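Jenside on DVD: worth it for the commentary, less so for the transfer

Posted 2022-03-20

I missed Jenside when it played at the cinema, and by the time I'd heard anything good about it the run was over. The disc release from Panollow came out in May last year and I've only now sat down with it. It's a superhero film, more or less, though the powers don't turn up until well into the second act and the costume doesn't turn up until later than that.

Seren Morris plays Plukura, a ferry deckhand who can stop moving objects if she can see them clearly. The catch is her eyesight, which is poor, and the script gets a fair bit out of it. Morris is good. She underplays the early scenes on the boat and lets you work out for yourself that she's frightened of what she can do. Oranuch Ruangrit has the harder job as her sister, a part that is mostly standing in doorways asking what's wrong, and she makes more of it than was on the page.

The story

The first hour is the best of it. The ferry accident is well staged and you always know where everyone is, which I can't say for most action films I've seen lately. After that we get a villain, Iyengar, who wants the harbour for reasons that are explained twice and still didn't make sense to me. The last fight goes on too long and takes place at night in the rain, so half of it is grey shapes hitting other grey shapes.

I did like that the ending is small. There's no beam of light going into the sky. Two people talk on a jetty and the film stops.
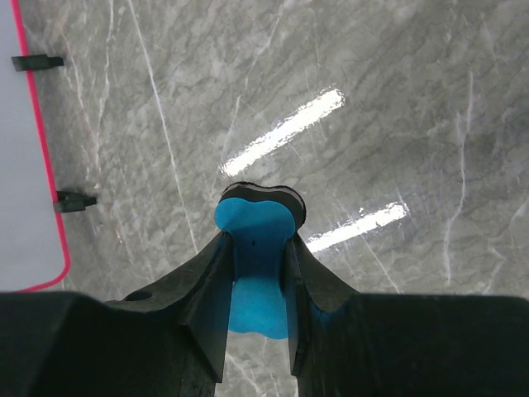 Picture and sound

The daytime harbour scenes look fine on my television, with good colour in the water and the ferry paintwork. The dark scenes are where the disc struggles. There's visible blocking in the night fight, and in one shot of the warehouse roof I couldn't tell who was in it. I tried a second player and it was the same.

Sound is better. Dialogue stays clear in the centre and the engine noise on the ferry has some weight to it. Subtitles are English only and they lag slightly behind the speech from chapter 12 onward.

Extras

The director, Chutima Saengthong, shares a commentary track with the editor, Heather Ormsby, and it's the best thing on the disc. They talk mainly about what they cut and why. There was a whole subplot about the sister's job that ran to 2 reels and went late in the edit, which explains those doorway scenes. Ormsby is quite blunt about the final fight. She wanted it shorter and says so.

There's also a short piece on the costume, a trailer, and four deleted scenes with no introduction or finished sound. My copy is number 1398 of the numbered first run. The number is printed on the inside of the sleeve and adds nothing, but some people care about that.

Should you buy it?

If you can rent it, rent it first. The film is a solid three and a half stars out of five, and I'd watch the first hour again tomorrow. Buy the disc if you listen to commentaries. If you don't, you're paying full price for a transfer that falls apart whenever the lights go down.

Kanyarat Sitthichai's score isn't included in any form, and I'd have taken it over the costume piece.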